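**Speaker notes – collecting demonstrations on ordinary desks**
Lormont session, Thursday, 25 minutes plus questions

Slide 1 – title. Leave it up while people sit down. Say the project name once (Pukton) and move on. Mention that the collection work was done at the Lirnness office and the training at Hattori. Questions about the network go to the Hattori talk after the break.

Slide 2 – what was collected

The set has 822 accepted episodes. An episode is one teleoperated attempt at one instruction, from the start pose back to the start pose. We kept joint positions, gripper opening, the operator's commands and the camera streams on a single clock.

The original plan called for 200 episodes per task family and four families. We ended up over in one family and under in another. The table on the slide has the split. Don't read it out.

Rejected episodes are stored, with a reason code. We did not delete them. Several people have asked for this at earlier talks, so say it here and save the question.

Slide 3 – why desks

Most public sets we looked at early on use a cleared table with one to three objects on a plain surface. A policy trained on that data did well on our cleared table and poorly one room over. The failures were mostly in the approach. The arm moved toward the right region and then stalled or drifted before closing.

So the second collection round moved to desks with the usual contents left in place. The instructions stayed simple: pick up the mug, move the mug, put the mug back. The difficulty is meant to come from what surrounds the target. Cables, chargers, paper and screens stay where they are between episodes unless the reset sheet says to move them.

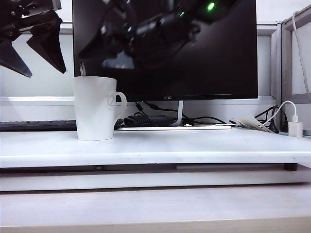
Mugs are a useful target for three reasons worth spending a minute on. There are at least two valid grasps, rim and handle, and operators disagree about which to use. The handle direction changes the task without changing the object. And a mug near the front of a surface leaves little room for error on the way in.

On operator disagreement: we did not force a grasp type. Each episode carries a grasp label added afterward by a second person. If you train on the mixed data with a model that averages over actions, expect it to aim between the rim and the handle and close on nothing. Hattori saw this in the first week. Filtering by label fixed it for the small model. The larger one did not need the filter.

Slide 4 – screens and reflections

Slow down here. This slide gets the most questions.

A dark monitor can show a second arm. The reflection moves when the arm moves, and its status lights can show up as bright green points. In early attention maps the policy put weight on that area of the image. We can't say it was harmful in every case, but the behavior changed when the monitor was covered.

What we did:

- recorded matched episodes with the monitor covered and uncovered
- varied the monitor angle between blocks, never within a block
- logged whether the display was on, off or asleep at the start
- kept the reflections in the data, with no masking

The last item is a choice, and other groups have gone the other way. Our reasoning is that the deployed system will meet screens, and a mask that works on our desks may not work on someone else's. If pressed: we have no direct comparison with a masked set. It is on the list for January.

Slide 5 – the reset problem

Reset took longer than the episodes did. The first version of the sheet asked operators to return every object to a marked spot. Two things went wrong. The marks were visible to the camera, and the object positions ended up in tight clusters.

Version two gives the operator a zone and a handle direction, drawn at random by the script. The operator places the target by eye within that zone. Spread improved, and the reset time dropped. Side-by-side plots are on the slide – left is version one.

Pause for the plot. Let people read the axes.

Slide 6 – rejection reasons

53 episodes were rejected in the second round. The largest group was clock drift between the gripper log and the video, found by a check we should have written before starting. Next was operator error during approach, mainly contact with a cable that then moved the target. Those are coded separately and may be of use to anyone working on recovery.

Point out that a failed grasp is not a rejection. If the log is intact and the operator retried, it stays in with a failure flag.

Slide 7 – how much is enough

Show the curve. Success on held-out desks rises up to 500 episodes and then flattens if the added episodes come from desks already in the set. Adding new desks moves it again. The error bars are wide on the right side of the plot, so don't claim a number for the slope.

Practical advice, if the audience wants it: change desks early. We stayed on the first one too long because it was calibrated.

Slide 8 – open items

- left-handed operators are underrepresented
- no episodes with liquid in the mug
- lighting was logged as a single reading per block, too coarse
- depth stream has gaps on glossy surfaces; the gap mask ships with the data

Backup slides: 9 is the file layout, 10 is the calibration procedure, 11 is the full reset sheet. Go to 11 if anyone asks how zones are drawn. Skip 10 unless there are more than five minutes left.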